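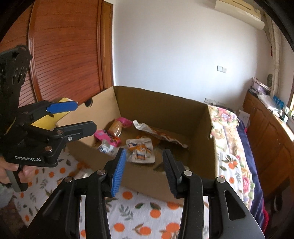 Barnitine Opens November Snack Box Drive for Students and Families Living Away From Home

WOLLTON - Barnitine, the small mail and packing shop that has looked after parcels in Wollton for 12 years, is happy to announce the return of its November Snack Box Drive, and this year we are asking our neighbors to do their packing at home, in whatever room has the space for it, with whatever cardboard box has been waiting in the closet for a second life.

The idea is as simple as it was when we started. You take a sturdy box, you put in the kinds of treats a person misses when they are far from their own kitchen - a wrapped pastry, a bag of candy, a packet of something salty or sweet - and you bring it to our counter on Cronin Street. We check the tape, weigh it and send it on its way. Last November our customers sent 175 boxes, and we are still getting thank-you cards from people who found their favorite childhood candy at the bottom of one.

"We hear so many lovely stories at the counter, and a good number of them are about snacks," Barnitine said in a statement from the shop. "A box like this doesn't have to be fancy or full to the top. Put in what you know they like, tuck a card down the side, and let us worry about the rest."

Plain brown boxes with handle holes in the sides are very welcome, and many of our regulars prefer them for carrying. We do ask that you cover the holes with packing tape from the inside so that small items stay put, and that you leave the top flaps open until you reach us. If your box has lost its flaps somewhere along the way, bring it anyway and we will find you one that closes. A bed or a big table with a cloth over it makes a fine packing station, and it's a good deal kinder to the back than the floor!

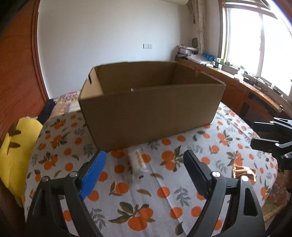
Can I send snacks that have already been opened?

Please keep those at home and send only sealed packages, with the maker's wrapper still whole and the date easy to read.

Pastries and other soft baked goods travel best near the top, with candy and flat packets underneath. Chocolate is fine at this time of year. Glass jars are better left for another occasion, and so is anything that needs a refrigerator. If there is room left over, crumpled paper does a very nice job of filling it, and we keep a basket of clean used paper by the door for anyone who runs short.

Brikau, the family paper goods store two doors down, has kindly offered 100 free boxes for households that don't have one handy. They can be picked up during store hours while they last, one to a family, along with a sheet of blank address labels. Brikau is also supplying the greeting cards again - more than 37 designs this year, including the one with the sleepy owl that so many of you asked about.

Postage within the state is at our reduced drive rate for all of November. Boxes going farther are charged by weight as usual, and we are glad to give you a price before you decide. The counter is open from 9 a.m. until 5 p.m., and the line is usually shortest before lunch.

Questions about the drive are welcome at the counter.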